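Rattanakul Trail Running Club
Progress report no. 2, youth and beginner program
To: Gudico community sport fund
From: Sombat Meesuk, program lead
9/13/21

Sorry this is short, race weekend just finished and I'm typing between drop bag returns. Full accounts to follow as a spreadsheet.

Where we are

Sign-ups: 122 since the last report. Of those, 89 are still turning up to group runs. Target in the grant letter was lower so we're happy. Biggest drop-off is still after the first hill session. We moved hills back a couple weeks in the plan and it helped the newer group, less so the teens.

Long runs now go out on the Kiveteck loop instead of the river path. River path flooded in March and the far end never got fixed. Kiveteck is rougher, more climbing, two creek crossings. Slower pace all around but people like it. One rolled ankle, one wasp sting, nothing worse. Both runners back training.

Coaching: both assistant coaches finished first aid. Trail leader course got pushed back by the provider, new date not confirmed. Money for it is still sitting in the training line, please don't claw it back yet.

Cupless aid stations

You asked for this one specifically. All runners now carry their own soft cup or flask on long runs. Paper cups are gone from our stations as of this season. A few reusable ones stay at the finish table for kids and anyone who forgets. Washing up after is a pain but we're getting quicker.

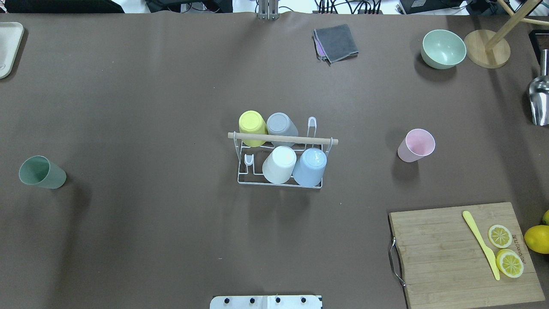 Reusable cups, some on the drying rack.

Trash from the last club race fit in one bag. Year before it was a trailer load, mostly cups and gel wrappers. Gel wrappers still a problem. Trying a "no wrapper no medal" rule for the teens, will report back.

The race

Went ahead on the new course. Start moved earlier for the heat. Sweepers on the last section had radios for the first time (Lenix handsets, second hand, the battery life is poor). Lost contact with the ridge checkpoint for a while, runners all accounted for by paper list. We are keeping the paper list.

Cutoff at the ridge was too tight. Seven people missed it by a few minutes and were not pleased, fair enough. Will add time next year. Course marking good except the fork below the water tank, where the front group went left and did extra distance. Needs a person standing there, tape isn't enough.

Food: fruit, broth, rice balls. Salty stuff went first, as always. Sweet stuff came back nearly untouched. Will order less of it. Broth needs a second burner, the line got long once the middle pack arrived.
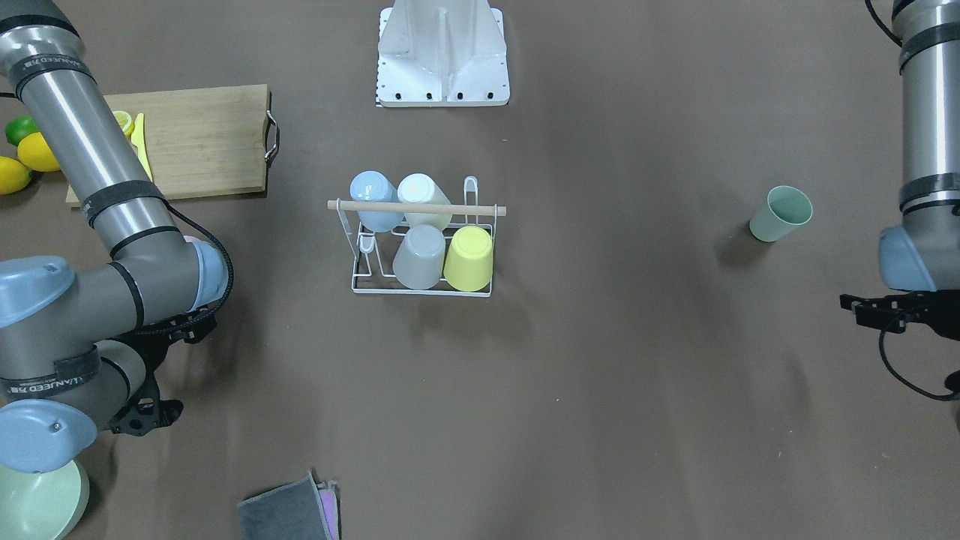
Spending

Total spent this period 1,142, mostly radios, first aid refills and the bus for the teens. Bus was over budget, fuel went up and we needed the bigger one. Covered it from the T-shirt line as we skipped shirts this year. Only one complaint about that so far. Recieipts are scanned, sending seperately.

Next

- Night run for the adult group, headlamps on loan
- Redo ridge cutoff and send new course map to you
- Shoe swap, date depends on the hall
- Chase trail leader course again
- Decide on new radio batteries or different radios

Need from you: a yes or no on moving leftover shirt money to the bus line for next period. Phone is best, I'm out on the course most mornings taking tape down.

Sombat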